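소파 위에서 옷을 개는 집
거실이 세탁물의 마지막 작업장이 된 사정과 그 정리법에 대하여
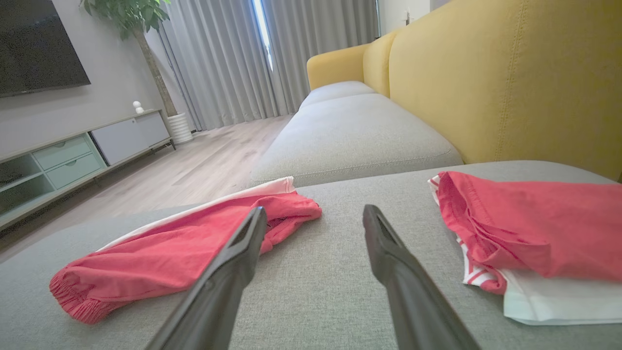
세탁은 흔히 물과 세제의 일로 이해된다. 그러나 가사에 소요되는 시간을 항목별로 기록해 보면 세탁기가 돌아가는 동안 사람이 하는 일은 거의 없고, 노동의 대부분은 건조가 끝난 뒤에 몰려 있다. 옷을 꺼내고, 뒤집힌 소매를 바로잡고, 짝을 맞추고, 접고, 서랍까지 옮기는 과정이 그것이다. 본지는 이번 호 생활공간 기획에서 이 과정이 실제로 어디에서 이루어지는지를 살펴보았다.

본지가 독자를 대상으로 실시한 생활 설문에는 961가구가 응답하였다. 빨래를 개는 장소를 묻는 항목에서 가장 많은 선택을 받은 곳은 거실 소파였으며, 침대와 거실 바닥이 그 뒤를 이었다. 다용도실이나 별도의 작업대를 선택한 가구는 소수에 그쳤다. 새로 지은 주택일수록 세탁 공간의 설비는 충실해졌으나, 정작 옷을 펼쳐 놓을 평면은 여전히 거실에서 빌려 쓰고 있는 셈이다.

소파가 선택되는 이유

소파의 좌면은 가사용 작업대로 설계된 가구가 아니다. 높이는 대체로 무릎 언저리에 머물고, 표면은 눌리면 꺼지며, 뒤쪽은 등받이로 막혀 있다. 그럼에도 많은 가정이 이곳을 택하는 데에는 몇 가지 사정이 있다.

첫째는 동선이다. 건조를 마친 옷이 베란다나 다용도실에서 나와 각 방으로 흩어지기 전에 반드시 지나는 곳이 거실이다. 가족 구성원의 방이 서로 떨어져 있는 평면에서는 거실이 분류의 기점이 될 수밖에 없다.

둘째는 표면의 성질이다. 직물로 마감한 좌면은 옷감이 미끄러지지 않아, 한 손으로 한쪽 끝을 고정하고 다른 손으로 접는 동작이 수월하다. 매끄러운 식탁 위에서는 안감이 있는 체육복이나 합성섬유 바지가 접는 도중에 밀려나기 쉽다. 반면 직물 좌면은 보풀과 머리카락을 옷에 옮기기도 하므로, 짙은 색 옷을 올려놓기 전에는 표면을 한 차례 쓸어 내는 것이 바람직하다.

셋째는 구획이다. 좌석별로 방석이 나뉜 소파에서는 이음매가 자연스러운 경계가 된다. 설문의 자유 응답란에도 방석 하나를 가족 한 사람의 자리로 정해 두었다는 답변이 여러 건 있었다. 한 응답자는 “창가 쪽 방석은 막내 것, 가운데는 큰아이 것, 나머지는 어른 것”이라고 적었다. 규칙이라 부르기에는 소박하지만, 누구의 옷이 밀려 있는지가 한눈에 드러난다는 점에서 효용이 분명하다.

밝은 회색 좌면에 겨자색 등받이를 맞춘 소파처럼 좌면과 등받이의 색이 다른 제품은 이러한 용도에서 뜻밖의 장점을 보인다. 흰 옷이든 색이 강한 옷이든 회색 바탕 위에서는 윤곽이 또렷하여, 솔기와 밑단을 맞추어 접기가 쉽다. 좌면까지 짙은 색이라면 검은 양말과 남색 속옷을 구별하는 일부터가 수고가 된다.

산호색과 흰색, 함께 개도 되는가

아이를 키우는 가정에서 유난히 손이 많이 가는 품목이 상하의 한 벌로 된 체육복과 실내복이다. 산호색 겉감에 흰색이 겹쳐지는 옷, 흰 바탕에 붉은 줄을 두른 옷은 보기에 산뜻하지만, 세탁에서 보관에 이르기까지 단계마다 판단을 요구한다.

가장 자주 제기되는 질문은 이염이다. 붉은 계열의 염료는 첫 몇 차례의 세탁에서 빠져나오는 양이 많고, 이후에는 차츰 줄어든다. 따라서 새로 산 붉은 옷은 초기에 단독으로 세탁하고, 흰 천에 물을 묻혀 안쪽 솔기를 눌러 보아 색이 묻어나지 않음을 확인한 뒤에 다른 옷과 합치는 것이 안전하다. 한 벌 안에 붉은색과 흰색이 함께 쓰인 옷이라면 분리 세탁 자체가 불가능하므로, 찬물을 사용하고 세탁이 끝나는 즉시 꺼내는 것이 최선의 대응이다. 젖은 채로 포개져 있는 시간이 길수록 색이 옮겨 갈 위험은 커진다.

이 원칙은 개는 단계에도 적용된다. 겉보기에는 마른 듯하여도 허리 밴드나 발목의 고무단처럼 천이 여러 겹으로 주름진 부분에는 습기가 남아 있는 경우가 많다. 덜 마른 붉은 밴드를 흰 상의 위에 포개어 서랍에 넣으면 며칠 뒤 희미한 분홍색 자국을 발견하게 된다. 개기 전에 고무단을 손가락으로 벌려 안쪽의 습기를 확인하는 습관을 권한다.

고무단이 있는 바지

발목에 고무단이 들어간 바지는 접는 방법에 관한 문의가 가장 많았던 품목이다. 통이 넓은 바지와 같은 방식으로 반을 접으면 주름진 발목이 두툼하게 솟아 위에 다른 옷을 쌓기 어렵다.

본지가 여러 방법을 시험한 결과 비교적 안정된 모양을 얻은 순서는 다음과 같다. 먼저 바지를 세로로 접어 두 다리를 겹친다. 이때 밑위의 튀어나온 삼각형 부분은 안쪽으로 접어 넣어 전체를 긴 직사각형으로 만든다. 다음으로 발목 쪽을 허리 방향으로 접되, 고무단이 허리 밴드에 닿기 직전에서 멈춘다. 고무단과 허리 밴드가 정확히 포개지면 그 부분만 두 배로 두꺼워지기 때문이다. 마지막으로 남은 길이를 반 또는 삼등분하여 접고, 손바닥으로 한 차례 눌러 공기를 뺀다.

고무단을 강하게 잡아당겨 펴는 것은 피해야 한다. 접힌 모양은 잠시 반듯해지나 고무의 탄력이 빨리 떨어진다. 주름은 그대로 둔 채 방향만 가지런히 모아 주는 것으로 충분하다.

옆선에 줄무늬가 있는 옷

옆선을 따라 줄이 들어간 옷은 접는 기준선을 이미 갖추고 있는 셈이다. 상의의 경우 줄이 겉으로 드러나도록 양옆을 뒤로 젖혀 접으면, 서랍에 세워 넣었을 때 어느 옷인지 바로 알아볼 수 있다. 하의는 좌우의 줄이 겹치도록 맞추면 다리가 비틀린 채 접히는 일을 막을 수 있다.

줄무늬 부분은 본판과 다른 원단을 덧댄 경우가 많아 건조 뒤 수축하는 정도가 서로 다르다. 솔기가 물결처럼 우는 현상이 보이면 개기 전에 솔기의 양 끝을 가볍게 잡고 결 방향으로 두세 번 당겨 준다. 다림질을 한다면 낮은 온도에서 뒷면을 다리고, 코팅된 장식에는 열판이 직접 닿지 않도록 얇은 천을 덧댄다.

한 벌로 묶을 것인가, 나눌 것인가

상하의 한 벌로 판매된 옷을 보관할 때 함께 묶을지, 종류별로 나눌지에 대해서는 응답이 팽팽하게 갈렸다. 묶는 쪽은 아침 시간의 편의를 들었다. 하의를 접은 뒤 상의로 감싸 한 덩어리로 만들어 두면 아이가 스스로 꺼내 입기 쉽고, 짝을 찾느라 서랍을 헤집는 일이 없다는 것이다. 나누는 쪽은 상의와 하의가 더러워지는 속도가 다르다는 점을 지적하였다. 바지는 하루 만에 빨래통으로 들어가고 상의는 하루를 더 입는 식이라면 한 벌이 동시에 돌아오는 날은 드물다.

본지의 의견은 용도에 따라 구분하라는 것이다. 체육 수업이나 단체 활동처럼 반드시 위아래를 맞추어 입어야 하는 옷은 한 벌로 묶고, 집에서 입는 옷은 종류별로 나누는 편이 관리에 무리가 없다. 한 벌로 묶는 경우에는 부피가 큰 쪽을 안에, 얇은 쪽을 밖에 두어야 모양이 유지된다. 흰색이 섞인 옷은 흰 면이 안으로 가도록 접으면 서랍을 여닫는 동안의 마찰과 먼지로부터 어느 정도 보호된다.

쌓아 둔 옷이 소파에 머무는 시간

설문에서 편집진의 관심을 가장 크게 끈 것은 접은 옷이 소파 위에 머무는 시간이었다. 개는 일을 마친 직후 서랍에 넣는다는 응답보다 저녁까지, 또는 이튿날까지 그대로 둔다는 응답이 많았다. 접는 동작과 넣는 동작 사이에 긴 공백이 존재하는 것이다.

이 공백은 단순한 게으름의 문제로 보기 어렵다. 접는 일은 한자리에 앉아 할 수 있으나 넣는 일은 방마다 돌아다녀야 하며, 아이가 잠든 시간에는 방문을 여는 것 자체가 부담이 된다. 그 사이 누군가 소파에 앉으면 애써 접은 옷은 한쪽으로 밀려나고, 맨 위의 한두 벌은 흐트러져 다시 개야 한다. 대충 뭉쳐 놓은 옷과 반듯하게 접은 옷이 같은 방석 위에 나란히 놓여 있는 풍경은 많은 가정에 익숙한 것이다.

이를 줄이기 위한 방안으로 편집진은 시간을 정해 두는 방식을 시험하였다. 참여한 21가구는 개는 작업을 저녁 식사 전으로 옮기고, 식탁에 앉기 전에 각자의 옷을 각자의 방으로 가져가도록 하였다. 시험을 마친 뒤 13가구가 이 방식을 계속 유지하겠다고 답하였다. 그만둔 가구는 대체로 귀가 시간이 일정하지 않다는 점을 이유로 들었다. 이들에게는 시간보다 용기를 정하는 편이 적합하였다. 손잡이가 있는 납작한 상자를 방마다 하나씩 배정하고, 접은 옷을 소파가 아닌 상자 안에 바로 쌓는 방법이다. 상자째 옮기면 되므로 밤늦게 방문 앞에 놓아두는 것으로도 일이 끝난다.

도구에 대하여

접는 작업을 돕는 용품도 다양하게 판매되고 있다. 본지는 그 가운데 Skidedex의 접이판과 Rozīte의 직물 정리함을 한 계절 동안 사용하였다. 접이판은 경첩으로 이어진 판을 차례로 넘겨 옷을 일정한 크기로 접는 도구로, 상의의 폭을 통일하는 데에는 확실한 효과가 있었다. 다만 방석 위에서는 판이 수평을 유지하지 못하여 마지막 단계에서 옷이 한쪽으로 기우는 경향이 있었고, 고무단이 있는 바지에는 판의 폭이 맞지 않았다. 단단한 바닥이나 식탁에서 사용할 것을 권한다.

정리함은 칸의 폭을 바꿀 수 있어 아이의 성장에 따라 옷의 크기가 달라져도 계속 사용할 수 있었다. 천으로 된 측면이 옷의 무게를 버티지 못하고 벌어지는 경우가 있으므로, 칸을 여유 없이 채우거나 가장자리에 두꺼운 옷을 세워 두는 것이 좋다.

별도의 도구를 들이고 싶지 않다면 두꺼운 판지 한 장으로도 대신할 수 있다. 서랍 깊이에 맞추어 자른 판지를 옷의 등 쪽 가운데에 대고 양옆을 접은 뒤 빼내면 된다. 판지의 모서리는 둥글게 다듬어야 니트의 올이 걸리지 않는다.

소파를 작업대로 쓸 때의 관리

옷을 개는 자리로 소파를 오래 사용하면 소파에도 흔적이 남는다. 덜 마른 옷을 반복하여 올려 둔 자리는 직물이 습기를 머금어 얼룩이 생기거나 냄새가 밴다. 가구 관리 업체 Flondcombe의 안내 자료는 방석을 정기적으로 뒤집고 자리를 바꾸어 줄 것을 권하고 있는데, 세탁물을 올려 두는 자리가 고정된 가정이라면 더욱 유념할 사항이다.

등받이에 세로 솔기가 들어간 소파는 솔기 홈에 보풀이 모이기 쉽다. 진공청소기의 좁은 흡입구로 위에서 아래로 훑어 내리고, 방석과 등받이가 만나는 틈은 방석을 들어낸 상태에서 청소한다. 이 틈에서는 짝을 잃은 양말이 자주 발견된다. 밝은 색 좌면에는 얇은 면포를 한 장 깔아 두었다가 작업이 끝나면 걷어 내는 방법이 효과적이다. 면포는 옷의 보풀을 받아 내고, 소파의 먼지가 옷에 옮는 것도 막는다. 붉은색이나 남색의 새 옷을 다루는 날에는 특히 유용하다.

볕이 드는 창가에 소파가 놓인 경우에는 접은 옷을 오래 두지 않아야 한다. 접힌 모서리만 빛을 받아 색이 바래면 펼쳤을 때 선이 남는다. 산호색과 같은 밝은 붉은색 계열에서 이러한 변색이 두드러진다. 3월 이후에는 오후의 볕이 강해지므로 얇은 커튼을 치거나 창에서 먼 쪽 방석을 사용하는 것이 좋다.

설계의 과제로서

주거 설계 분야에서도 이 문제에 대한 관심이 나타나고 있다. 실내건축사무소 Fekon은 3,058세대 규모의 단지를 대상으로 한 평면 제안에서 건조 공간과 거실 사이에 허리 높이의 짧은 선반을 두었다. 평소에는 화분이나 책을 올려 두다가 필요할 때 비워 쓰는 용도이다. 사무소 측은 제안서에서 “개는 자리를 따로 만들지 않으면 가장 넓고 가까운 평면이 그 역할을 맡게 된다”고 설명하였다.

선반의 높이는 허리를 굽히지 않고 작업할 수 있도록 정해졌다. 소파 앞에 서서 몸을 숙인 채 옷을 개는 자세는 허리에 부담을 주며, 소파에 앉아 옆자리에 옷을 놓고 개는 자세는 몸통을 계속 비틀게 한다. 기존 주택에서 당장 선반을 설치하기 어렵다면 소파에 앉아 무릎 위에 넓은 쟁반을 올리고 그 위에서 접는 방법을 고려할 수 있다. 접은 옷만 옆 방석에 내려놓으면 몸을 돌리는 횟수가 크게 줄어든다.

독자 응답 가운데에는 소파에서 옷을 개는 시간을 없애고 싶지 않다는 의견도 있었다. 가족이 같은 공간에 앉아 각자의 일을 하는 동안 손으로는 옷을 접고 귀로는 이야기를 듣는다는 것이다. 초등학생 자녀를 둔 한 응답자는 아이에게 맡긴 첫 집안일이 자기 체육복을 개는 일이었다고 적었다. 처음에는 소매와 다리가 제각각 삐져나왔으나 그대로 서랍에 넣어 주었고, 지금은 아이가 줄무늬를 맞추어 접는다고 한다.

다음 호에서는 같은 설문을 바탕으로 현관의 외투 보관을 다룬다. 젖은 우산과 외투가 한 공간에 놓이는 장마철의 사례를 중심으로 구성할 예정이다.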